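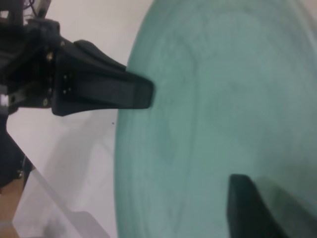 Hello, and welcome to Clutetti

I'm Kelly Marsden and I run Clutetti, a small shop and washing-up-obsessed workroom on the Fedgate side of Purnden. We sell, hire out and look after tableware. Plates mostly, and bowls, and a great many dishes that fall somewhere between the two and get argued over when it's time to put them on a shelf.

If you've come looking for the green, you're in the right place! Soft, minty, a bit seasidey, with faint rings going round and round the face of it. It's the colour people ring up about more than any other. Some call it seafoam, some call it teal, my mum calls it hospital, and we've given up and just put "the green" on the labels.

How it started

I used to do the catering for village dos, and I never had enough plates. I'd borrow from the school, borrow from the pub, borrow from my sister, and then spend the whole of the next day working out which were whose. So I bought 78 dinner plates from a hotel that was closing down, and once word got round that I had them, everybody wanted to borrow those instead. I charged a fiver and a cake the first time. The cake was lemon.

That was all out of my garage. The garage got damp and my husband got fed up of parking in the road, so we took on the old wool shop in Fedgate Lane, and we've been here ever since. The wool shop had lovely deep cubbyholes right along the back wall, and they turned out to be exactly the right size for side plates — I'd love to say I planned that.

What we do now

Hire is still the biggest part of it. Weddings, wakes, christenings, a street party or two in August, and one chap who has a full dinner service off us every year for his model railway club. You choose what you want, we pack it in crates, you bring it back scraped but not washed. Please don't wash it. I know you mean well, but we've had things come back with gold rims scrubbed clean off and I can't bear it.

Then there's the shop, which is at the front. We sell odd pieces from services that have been broken up, so if you've smashed one saucer out of your gran's set there's a fair chance we can find you another. Bring a piece in with you if you can, or at least a decent photo of the back of it (the back tells us a lot more than the front does). We keep a wants book by the till and we do go through it. The longest anyone has been in it is 6 years, for a gravy boat, and she got her gravy boat.

The third thing is what we call the Issahaku shelf, after the family who gave us the first boxful. It's for people setting up home from nothing. If that's you, or somebody you know, come in and take what you need, no forms and no money. A lot of it is mismatched, though we do try to put together bits that get on with each other. We're always glad of cereal bowls for it. We've got plenty of sherry glasses, thank you!

A word about colour

I didn't set out to be fussy about colour, but you do end up that way. A big round dish in a plain glossy white will go with anything and I'll never talk you out of it. But I do think food looks happier on something with a bit of mottle to it, where it goes paler on one side and greyer on the other depending on where the window is. Tomatoes on the green are a treat. So is a plain old egg sandwich. Beetroot, less so, but that's beetroot.

We've a sample table just inside the door, so do pick things up and feel the weight of them. That's what it's there for, and if you drop one then you drop one.

Finding us

We're open 10 till 4, and later if I'm in the back with the radio on and haven't noticed the time. There's a bell. There's one step up at the front, and a level way in from the yard at the side if you've got a pushchair or wheels of any kind. Parking in the lane is hopeless but the 971 bus stops across the road by the chemist.

For hire, we like a fortnight's warning for anything over 30 guests, though do ring anyway if you're stuck — we've packed a wedding in an afternoon before now and I expect we'll do it again. Crates need to come back within three days unless we've agreed otherwise. Breakages are charged at what it costs us to replace the piece, and chips count as breakages, sorry.

Come and say hello. Kettle's usually on.

Kelly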